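Planaswood Community Kitchen
Progress report to the Cista Fund, second period
Prepared by Meriem Hamdy, 28/03/2026

1. Summary

The lunch club and the cookery courses both ran as planned in this period. We served 556 lunches against a target of 600. The shortfall comes from the two weeks we were closed while the heating was replaced. Spending is within budget apart from gas, which is covered in section 4.

2. Lunch club

The club now meets twice a week. Orvokki Lehtinen plans the menus and does the ordering. In October she moved the vegetable order to Abou Jaoude, who deliver before nine and take back their crates. The bread still comes from Wekham.

Soup remains the most popular choice. We tried a fish dish once a fortnight and will carry on with it, although it costs more per head. Several members asked for smaller portions at a lower price, and these have been on the board since the new year.

Fitting out of the teaching kitchen is covered by the capital part of the grant and will be reported separately with the invoices.
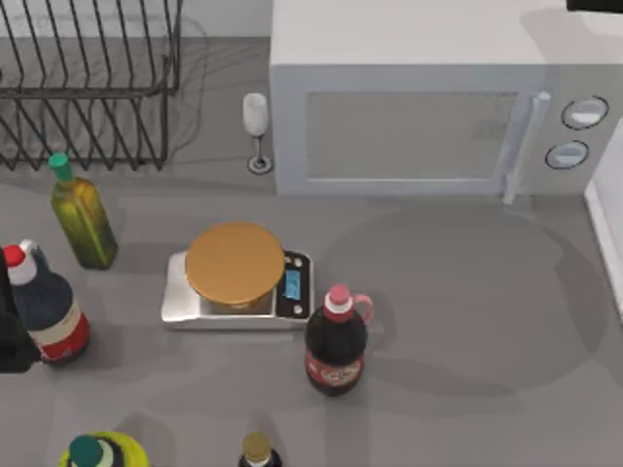

Can the underspend on transport be moved to another heading?
The grant letter allows it up to £400 in any one year, provided the Fund is told in writing first. We would like to move £400 from transport to food and ask that this report be taken as our written notice.

3. Cookery courses

Two courses finished and a third is halfway through. Nam-gil Yang taught the first, on cooking for one, and Samah Hegazy taught the second, on low-cost family meals. Attendance on the second course dropped in the final two weeks when the bus timetable changed. The third course starts half an hour later to fit the new times and numbers have held up.

Feedback forms were short and mostly about the recipes. People wanted printed sheets to take home, with weights in grams and in spoons. Samah has rewritten the first six sheets and will do the rest by the end of the course.
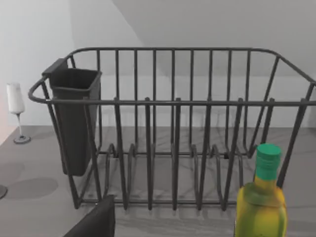
Dish rack on the worktop.

4. Money

Gas cost £493 more than we had allowed. Tarek Bennani has fixed a new rate for the coming year and the next budget uses that figure. Food costs were slightly under budget until the fish was added and are now level with it. No staff posts are vacant.

5. Next period

The fourth course will be on baking, with eight places. We are also looking at opening the lunch club on a third day, but only if the hall can be booked at the present rate. We expect an answer from the hall before the next report is due.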